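**Entretien de la pince, cellule 4, atelier de Belley** (fil)

1/ Révision de la pince à deux doigts ce matin. On la fait tous les 4000 cycles, avec un contrôle rapide tous les 800. Je note la procédure ici, on me l'a demandée deux fois depuis septembre.

2/ D'abord, bras en position de maintenance, air et puissance coupés, cadenas posé. Le programme Stirier reste chargé mais en pause. Ne pas quitter la session, sinon il faut refaire l'origine.

3/ Ensuite, ouvrir les doigts en grand et regarder les biellettes. Chaque doigt est porté par un parallélogramme en métal noir, avec de petites vis de pivot en haut. C'est là que le jeu apparaît en premier. 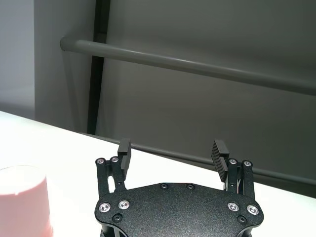

*Photo : Naa Darko, caméra de poignet*

4/ Les quatre vis fraisées à six pans creux de la platine : on les contrôle à la clé, en croisant. Celles de gauche avaient pris un peu de mou. Nettoyage, frein filet moyen, remontage au couple de la fiche Kushnir.

5/ Pour les pivots, pas de frein filet. Une goutte d'huile fine, on essuie, on fait bouger la biellette à la main. Si ça accroche, on démonte l'axe. Aujourd'hui, celui de droite accrochait.

6/ Les patins : brosse nylon dans les rainures, chiffon sec sur le reste. Jamais de solvant, il attaque le revêtement. J'ai gardé les patins en place, l'usure est encore dans la tolérance.

7/ Remise en route à vitesse réduite. Ouverture, fermeture, dix fois à vide, puis prise d'un gobelet en plastique. On surveille le courant moteur à la fermeture : s'il monte d'un côté de la course, c'est un pivot trop serré.

8/ Compteur au moment de l'arrêt : 593 cycles depuis le dernier contrôle rapide. Je l'ai remis à zéro et reporté la valeur dans le carnet.

9/ Eleri Nicholas demande si on peut espacer les révisions. Pas tant que les vis de la platine bougent. Je recontrôle le serrage au prochain passage et je mets le résultat à la suite.

10/ Pièces à commander chez Starkard : un jeu de patins, deux axes, un flacon d'huile.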